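February 25, 2025
By Rukhsana Butt

Bite Parts Recovery Kit from Geltar - first look

We strip and refit a lot of old office desktops, and most of the work is the same few jobs done over and over: drive out, memory out, processor out, put them somewhere safe, move on. Bite is a kit for doing exactly that with a robot arm. You get the gripper, a small camera for the wrist, a tray for the parts and the software that ties them together. Geltar lent us one in December and I've been happily feeding it computers ever since.

The gripper is the bit I like best. It's all black plates and linkages held together with ordinary Torx-style screws, so you can get at it with tools you already own, and the fingers have rounded tips, which I was very glad of the first time I sent it in near a circuit board. Drive bays are a good test for it. A hard drive in a plastic caddy with a pull tab is easy for a person, but the gap beside it is tight and there are cables all over the place.
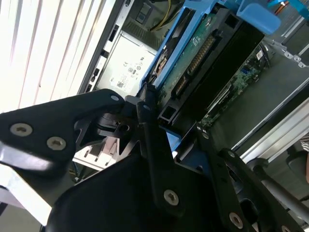

Tomás Cronin wrote in to ask whether the fingers can be swapped without setting the whole thing up again, as the quick-change plate on his old Watov never went back in quite the same spot. They can. There are 6 finger shapes in the box, and after a swap the software runs a short check against a marker on the base plate. I've changed mine plenty of times now and haven't had to start from scratch once.

Teaching it a new case is done by hand. You guide the arm through the job, press the button at each point worth keeping, and then tidy up the list on a laptop. My first case took most of an afternoon and the next one took 20 minutes (I'd stopped saving every tiny wobble by then!). Force limits are set per step, so you can be gentle with memory and a little firmer with a stiff caddy.
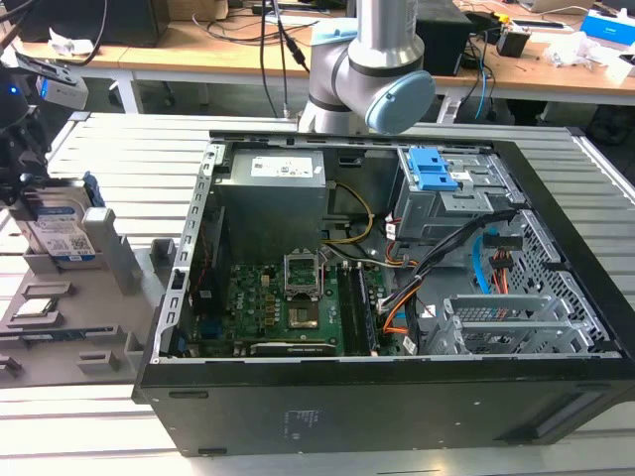

Sudero make the parts holder, and it comes in 5 layouts depending on what you take apart most. I went for the mixed one. The slots are moulded to fit each part, so a hard disk sits upright with its label showing, the processor lies flat in its own recess and a memory stick gets a long slot further down. It's a plain grey plastic thing and I'd buy it for hand work too.

Grumbles? The manual is thin on cable handling, and the carry case is too small once you've added the spare fingers. The part number for the full kit is 3831, and the holder can be ordered separately.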